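Support > Two-arm cells > Gripper and wrist > Ticket 1075

Tags: left arm, grip drift, cable routing, solved

Left arm lets go early after a finger swap

Opened by Kirsty Ritchie, 9/28/20

Hi all! I look after the two-arm table at our Clarnerport shop and I've got a weird one. I swapped the slim black finger on the left arm because the old one had a chip in it, and ever since then the gripper opens a hair before it's supposed to. It closes fine, it holds fine while the arm is standing still, and then partway through the move over to the middle of the table it relaxes and whatever it was holding tips over. No fault on the screen. The right arm is happy as can be and runs the same routine mirrored.

What I've done so far:

- Homed both arms, left first, then right
- Took the new finger off, wiped the seat, put it back on
- Swapped the Baloch pads from one side of the gripper to the other (no change)
- Slowed the whole move to half speed, and it still lets go, only later

That last one bugs me. If it was a timing thing in the program I'd expect it to let go at the same spot, and it doesn't quite.

Reply from Venkatesh Panicker

Did you redo the zero on the gripper after the swap? Homing the arm doesn't touch the gripper on the Tolley controller, they're separate. Go to the gripper page, open all the way, close on nothing, save. Then tell me what number you get for closed.

Reply from Kirsty Ritchie

Ooh, no, I did not know those were separate. Did it just now and closed reads 106. Before I saved it, the page was still showing the number for the old finger, so that was definitely wrong. Ran the routine again and it's better! Light stuff makes it all the way across now. Anything with a bit of size to it still goes over, though, and always when the wrist turns.

Reply from Venkatesh Panicker

106 is fine for that finger. If it happens when the wrist turns, I'd stop looking at the gripper and look at the cable. Put the arm in the pose where it drops things, power on, nothing in the fingers, and wiggle the connector gently while you watch the position number.

Reply from Kirsty Ritchie

OK so the number jumps when I wiggle it. Only by 2, but it jumps, and with nothing touching the fingers it should be sitting dead still. I must have tugged the cable when I had the wrist apart (I was trying to get at the back screw without taking the cover off, never again). I pulled the connector, it looked clean, pushed it back until it clicked. Then I gave the cable more slack up at the wrist and moved the Skudier clip down toward the base, so the turn doesn't pull on the plug anymore.

After that I went through everything we keep on the table for testing. I like the white printed piece with the orange triangle panel best for this, since it sticks out to one side and shows up a weak grip right away.
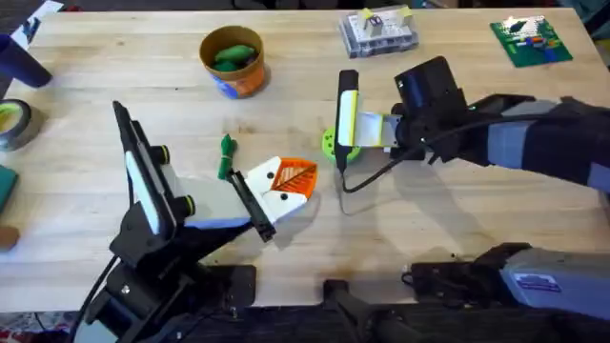 I ran the full move over and over through the afternoon, first at half speed and then at normal, and it didn't drop a thing. I also put the wrist back in the bad pose and wiggled the connector again, and the number doesn't budge. So I'm calling it two problems stacked on top of each other: the old zero, plus a plug that wasn't all the way in. No wonder slowing it down only sort of helped!

One question before I close this. The right arm's cable loops down onto the table from the gripper head. It's been like that as long as I've had the cell and it's never snagged, but now I'm looking at it funny. Should I clip that one up too?

Reply from Haiyan Cao

I would, yes. Leave enough loop for a full wrist turn both ways and check it by hand with the power off before you run it. Ours was fine until March and then it caught on a parts tray.

Reply from Kirsty Ritchie

Doing it tomorrow morning, then. I'll write the 106 inside the cabinet door too so whoever changes the next finger has it. Thanks Venkatesh, thanks Haiyan! Closing.

Status: Closed
2 people found this thread helpful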